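Revising for the inventory valuation unit this month. Posting my notes as a thread, one point per post. The textbook is the Trondmont edition from 1995, chapter 7.

1/ Cost of inventory is purchase price plus inbound freight, less trade discount. Outbound freight is a selling expense. Chapter 7 puts both in one table, so read the column heads. 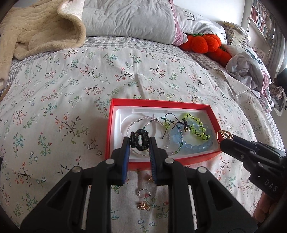
Red box, dark bracelet.

2/ FIFO: oldest units leave first. Closing inventory carries the latest prices. When prices rise, reported profit is higher than under weighted average.

3/ Weighted average: total cost over total units. Under the periodic method you do it once, at period end. Under the perpetual method you recompute after every purchase. The Jiltar case study uses perpetual and doesn't say so until the second page.

4/ Lower of cost and net realizable value. NRV is selling price less costs to complete and sell. Item cost 100, NRV 89, write-down 11. Test line by line. Do not net gains on one line against losses on another.
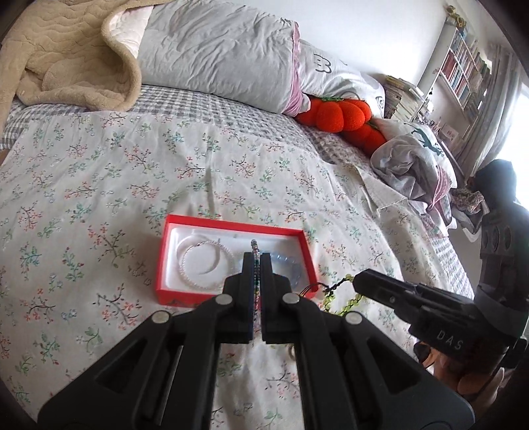
Erzsébet Deák: Our instructor lets us group similar items for the NRV test. Is line by line a rule or just what the book prefers?

5/ Grouping is allowed where items are similar and can't reasonably be assessed apart. Line by line is the default. State your grouping in the answer or you lose the method mark.

6/ Consignment goods stay on the consignor's books. In the Skiltier question the retailer holds the stock and Dambrauskienė owns it. Leave it out of the retailer's count.
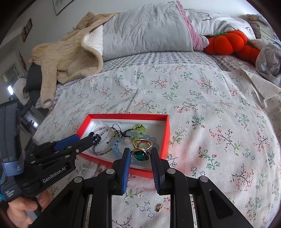

Open jewelry box on a floral sheet.

7/ Goods in transit: check the shipping terms before anything else. FOB shipping point, buyer's inventory. FOB destination, seller's. Ratios go in a separate thread.

11 comments
7 shares
Last updated: November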